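Era Arm Build FAQ

Last revised in March. Applies to Era arm kits with the two-finger gripper, built at home or at the Vevville shared workshop. Maintained by Riaan Kekana. Corrections go to Pieter Van der Merwe.

General

What is the Era arm?
A six-joint desktop arm with a parallel gripper and a wrist camera. The printed parts, wiring harness and control software are published as one package. Motors, bearings and the controller board are bought separately.

Which versions does this page cover?
Revision C and later. Revision B uses a different wrist plate and will not accept the current camera bracket. Instructions for revision B are in the archive folder and are no longer updated.

Do I need access to a workshop?
No. A bench, a printer and a soldering iron are enough. The base plate needs four tapped holes, and most home builders have those done at Vevville or order the plate already tapped.

Parts and printing

Which parts have to be printed in a stiff filament?
The shoulder bracket, the elbow link and both finger carriers. Covers and cable clips can be printed in anything.

How long does printing take?
A full set took 206 hours on the Vevville printer at the default profile. The shoulder bracket is the longest single job. Do not split it to save time; the joint falls across the bearing seat.

Can I use a controller board other than the Gutoditz?
Yes, if it exposes a serial port and can hold a 500 Hz control loop. You will have to write your own pin map. Requests for help with other boards are answered when someone has the same board.

The finger carriers bind on the rail. What is wrong?
Usually elephant's foot on the first layer. Scrape the lower edge of the carrier and try again before sanding the bore. If both carriers bind at the same point of travel, check the rail for a burr.

Wiring and power

What supply is recommended?
A regulated 24 V supply with its own switch. Mount the switch where it can be reached without leaning over the arm.

The wrist motor drops off the bus when the elbow bends.
The harness is too short or is clipped too tightly at the elbow. Leave a service loop and retest over the full range at low speed. If the fault remains, swap the connector at the wrist end first. Crimps fail there more often than anywhere else on the arm.

Does the gripper need a separate ground?
No. A second ground path causes noise on the finger encoder.

Calibration

In what order should the joints be zeroed?
Base to wrist, then the gripper. Zeroing the gripper first gives a wrong finger offset if the wrist is moved afterwards.

How often should calibration be repeated?
After any motor swap, after a collision, and after the belt has been retensioned. Otherwise leave it alone. Pieter's arm has done 343 logged sessions on two calibrations.

The fingers close fully but the software reports a gap.
Run the finger routine again with the pads fitted. The stored value is probably from bare fingers.

Simulation

Do I have to use the simulator?
It is optional, but a new grasp script should be run there before it is run on hardware. The Vevville bench requires it.

What does the simulator include?
The arm and gripper model, a wrist view, and a set of tabletop layouts in the Vakulenko scene pack. Each layout places rigid objects on a flat surface. Objects can be shuffled with a seed value, so a failed run can be repeated exactly.

What does a cluttered layout look like from the gripper side?
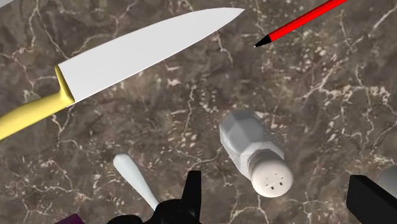

Simulated view over a marble countertop. Knife at upper left, pen at upper right, salt shaker on its side near the open gripper.

Which object should a first script go for?
In a layout like this one, the shaker. It lies between the two sides of the gripper, so the approach is short. Its faceted body also gives the planner flat faces to work with. Leave the pen until the table height is calibrated, as thin objects show up any error in it.

Should the knife be used as a target?
In simulation, yes. On a real bench, no. Replace it with a printed blank of similar outline and no edge.

Why does my script pick the wrong object when two handles are present?
The default selector ranks by distance to the gripper and ignores class. Set the target name explicitly in the job file.

Objects jitter or sink into the counter.
The physics step is too long. Halve it and rerun with the same seed. If a single object still sinks, its collision mesh is damaged and should be exported again.

The simulation runs slowly on a laptop.
Turn off reflections and reduce the wrist view resolution. Neither setting affects contact.

My script works in simulation and fails on the arm.
Check finger offset, table height and pad friction, in that order. The friction values in the scene pack are higher than those of most printed pads. Start at 18 percent of full speed on hardware and keep a hand on the switch.

Support

Where do I report a fault?
On the project tracker. Attach the log, the job file and the seed. Reports without a log are closed.

Can I bring my arm to Vevville?
Yes, on open evenings after 6 p.m. Bring the supply and the harness you normally use.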